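Amley Sofa Set

Simulated episodes made by the Nistmont robotics club for our Saturday class. One arm, one gripper, and household things left on a sofa. The set has 900 episodes — 600 for training, 200 for testing, the rest held back for the club contest in June.
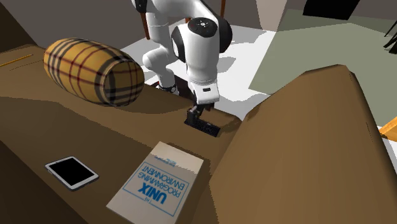 Gripper at the keyboard-like object, with the book and tablet nearby.

Object positions change with the seed. Two known problems: shadows are jagged in places, and the cushion sometimes spawns inside the armrest.

Scenes by Lavanya Pisharody, scripts by Prakash Amin. Send fixes to Prakash.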